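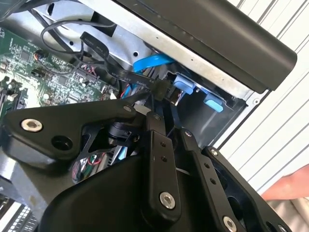

Reseat the blue data cable at both ends before you order anything, and tell us whether the drive shows up in the setup screen on a cold start. So went the first reply on my ticket at the Rovside help desk, and fair enough, I probably should have put that in my opening post. I had done it! Twice with the old cable and once with a new one. I'm adding everything to the ticket as a proper log now, so we don't go around in circles.

Machine: secondhand Dell desktop, in use as the file box for our workshop. We call it Leung (all our computers have names, don't ask me who picked them).
Drive: 500 GB, moved over from the old box, Umetti.
Problem: drive drops out at random, mostly when the case gets bumped or moved.
Status: open

Entry 1
Leung boots fine in the morning, then at some point the shared folder goes blank and the drive is gone from the list. Restart, it's back. First time I blamed the operating system and spent an entire evening on updates, which took forever and changed nothing. Second time I was sliding the case back under the desk when it happened, and that got me thinking about something loose inside.

Entry 2
Side off. The flat power cable looked okay to me and clicked in when I pushed on it. I pulled the SATA cable and put it back. Ran a copy of the big photo folder for 2 hours with the case lying on its side and got no errors at all. Stood it up, put the cover on, drive gone before I'd finished my coffee. Grr.

Entry 3
Swapped in a new SATA cable. Same thing. Put the drive in Umetti overnight and it behaved perfectly, full surface scan, 100 percent, not one bad sector. So I'm calling the drive good. I also tried a different port on the board, and that made no difference either - if you were about to suggest it, that's done.

Entry 4
This is where I finally noticed the plastic. There's a bright blue piece with a hooked tab at the top, and it's supposed to sit snug in its place. Mine had play in it. With the computer standing up I could wiggle it with one finger, and when I wiggled it hard enough the drive cut out. I did it 4 times in a row to be sure, and it dropped out every time. I was weirdly happy about that, after a week of guessing.

Second reply from the desk asked if the tab was cracked or if the piece was just not pushed down all the way. Good question, and I couldn't tell with everything in there, so I decided to take it out and look at it properly on the bench. I was going to clean off the old thermal paste anyway, so the processor came out at the same time. Please don't tell me to power it on and read you the screen this week, it isn't going to happen.
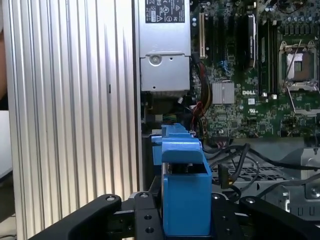 The tab itself is in one piece as far as I can find. I ran a fingernail along the hook and didn't feel a crack. What I did find was a crumb of old foam tape down in the slot, squashed flat and hard as a cookie. I'm guessing a previous owner stuck it in there to stop a rattle. It was enough to keep the blue piece from going all the way down, so the hook was only half catching. Scraped it out with a wooden toothpick, wiped the slot with a cotton swab and a little alcohol, and let it dry.

Entry 5
Put the piece back in, dry run, no power. Much better! It goes down further than before and there's a definite click, and I never once heard a click from it until now. There's still a tiny bit of movement if I push sideways. I don't know if that's normal. Can anyone at the desk with the same kind of case give theirs a push and tell me?

Entry 6
Traltoven has the blue part listed in used spares, cheap enough that I nearly ordered it just to have one in the drawer. I'm holding off until I hear back on the sideways play, and anyway the shipping costs more than the part.

Still to do on my end:
- fresh paste, processor back in its socket, lever down
- tidy the SATA cable so it isn't pulling on the drive when the cover goes on
- same photo folder copy as before, but standing up this time
- slide it under the desk the way I normally do, with the shared folder open on the other computer

Please leave the ticket open for now. If the drive makes it through the copy and the desk shuffle I'll come back and close it myself, and if it doesn't I'll order the part and add another entry. One more thing while I'm here - the ticket form has me down as waiting on a replacement cable. I'm not, I have two spares, so you can take that off.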